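Nurmi N4 Room Dehumidifier
Sold and serviced by Celtus Home Comfort, Lurnovdale

The N4 is made for bedrooms, kitchens and small rental units where the air stays damp in the cooler months. It takes up to 20 litres of water from the air per day and the tank holds four litres. When the tank is full, the machine stops by itself and an orange light comes on.

Please put it on a level floor, with a free space of 300 mm on every side. Doors and windows should be kept closed while it is working. The colour is white or grey, both at the same price.
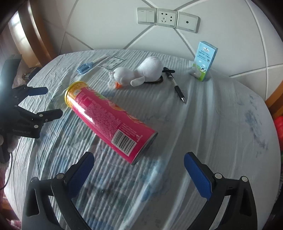
Chip canister on a round table, pale blue-grey cloth.

The filter slides out from the back. Wash it in lukewarm water without soap and let it dry completely before you put it back. Spare filters have the part number 143 and can be ordered in our Tultley store also. The wheels are included in the box but they are not mounted.

From June we also have the hose kit in stock, for draining directly to a floor drain. The hose must go downhill all the way.
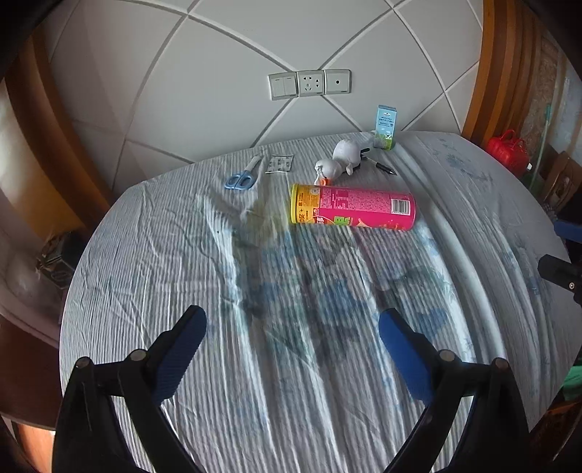
Can I leave the N4 running at night in the bedroom?
Night mode is suitable for this. The fan goes to the lowest speed and the display becomes dark after one minute.

Delivery inside Lurnovdale is free of charge. For Tultley, please ask for the price before ordering.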